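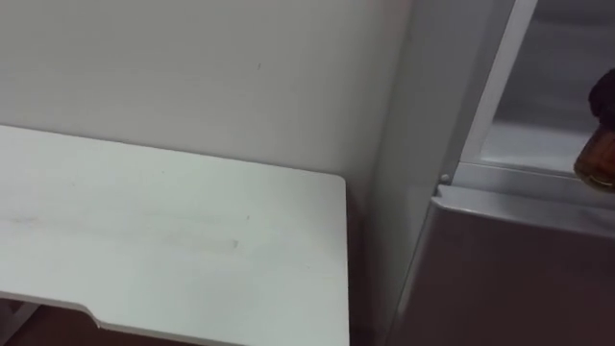 The equipment plan for the Tanasarn project had to be in by the end of December, and it went in with one line still open. I closed that line last week, so I am writing up how the list was built while I still remember which numbers came from quotes and which came from me. It covers a second station for household manipulation work: moving bottles and similar objects between a table and a refrigerator with a humanoid. The robot itself is on a separate budget and is not discussed. Everything else is.

My mistake the last time I did this was to start with the expensive items. I priced the hands, the spares and the compute, and put furniture and cabling under "miscellaneous." Miscellaneous ran out before the room was usable. So I went from the floor up.

Floor space

The footprint of the robot is small. The space it needs is set by the arm reach, the swing of the refrigerator doors and the cables, in that order of how easy they are to forget. I drew the room with the upper door fully open and the arm fully extended over the table, and then added a walkway for the operator behind that. The drawing ruled out the smaller of the two rooms we had been offered.

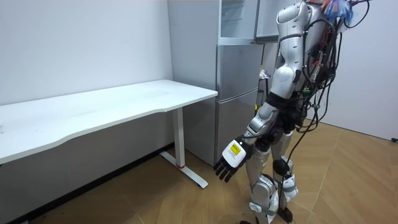 Current station: desk, refrigerator and robot. The cable bundle hangs from the shoulders to below the hips.

Cables

Cables get their own line now. On the current station the harness hangs in loops off the back and some of it goes down toward the floor behind the legs. It works, but each time the robot is repositioned someone has to walk the slack around by hand. I priced an overhead boom from Gosska and a plain ceiling track with a manual trolley. The boom is better engineered. It also needs a ceiling anchor that the landlord would have to approve, and I did not want the schedule to depend on that letter. We are going with the track.

Spare harnesses: 2. Ximena Serrano, who does our electrical work, asked for more. We settled on 2 complete harnesses plus a box of connectors, on the grounds that what fails is usually the connector. If I am wrong about this she has it in writing.

Table

The table needs to be white or close to it, matte, and stable when something leans on it. Ours has a curved front edge, a dip meant for a person sitting at a desk. It gives the robot a little extra clearance at the middle and takes away some flat edge we would otherwise use for fixtures. For the new station I specified a straight edge. The Stilteck bench I picked comes with a solid foot bar, and freight to our door was quoted at 355 dollars, more than I had allowed and not negotiable. If you are budgeting for furniture, get the freight quote before you get attached to the model.

Tabletops also wear. Smudges and scratches build up and they are visible to the cameras. I put one replacement top in the plan.

Refrigerator

This took longer than it should have. Requirements, as they ended up:

Separate upper compartment, at a height the arm can enter without the shoulder near its limit.
Flat shelf with no wire grid. A grid catches fingertips and bottle rims.
Handle lip deep enough for the fingers of a robotic hand.
Hinge side away from the table.
Light interior. 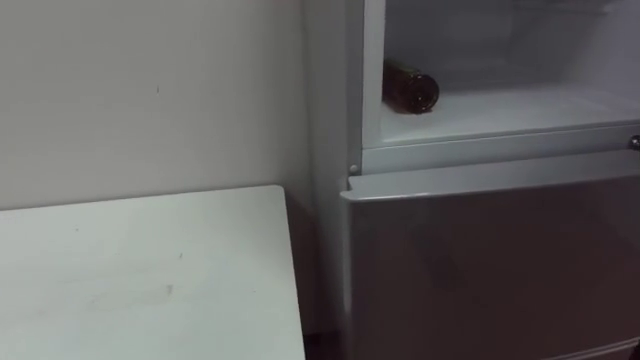 Brown glass bottle on its side in the upper compartment.

The shelf requirement comes with a consequence. On a flat, smooth shelf a round bottle lying down has very little holding it in place. For the plan that means consumables: glass bottles, plastic bottles, and thin shelf liner in case we decide we want friction after all. I listed the glass and plastic separately since we replace them for different reasons. The liner is cheap enough that I did not get a quote.

I looked at appliances sold for laboratory use and dropped them. The point of the station is that the refrigerator is an ordinary one. Delivery lead time from the dealer was 4 days, the shortest on the list by a wide margin.

Hands

The hands are the largest line, and the one that was open when I submitted. Foller quotes by the pair, with a lead time of 6 weeks, and will not hold a price past the end of the quarter. The choice was between a full spare pair and a service contract with a loan unit. Theerawat Wongsuwan argued for the contract. His case was that a spare on the shelf ages, loses calibration, and gets borrowed for parts.

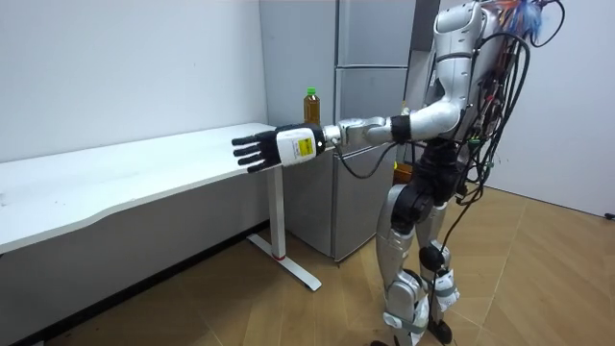 I agreed about the borrowing. What decided it for me was downtime. Under the contract the loan unit ships after the fault has been diagnosed, and diagnosis means sending the faulty hand in. With a spare in the cabinet we swap it and send the broken one whenever it suits us. I went with the spare pair and a smaller repair allowance. Theerawat still prefers the contract and his reasoning is attached to the plan as a note, so whoever renews this next time can read both sides.

Left off the list

Lighting. The room has even light and pale walls, and I would sooner wait for a problem than buy panels we may not hang. A motorized table frame was on the list for a while and came off; changing the height by hand takes over 2 minutes and we rarely do it.

Status as of January 2022: bench and refrigerator ordered, track waiting on the installer, hands with purchasing. I will post the actual costs next to the planned ones once the invoices are in. The cable line is the one I expect to have gotten wrong.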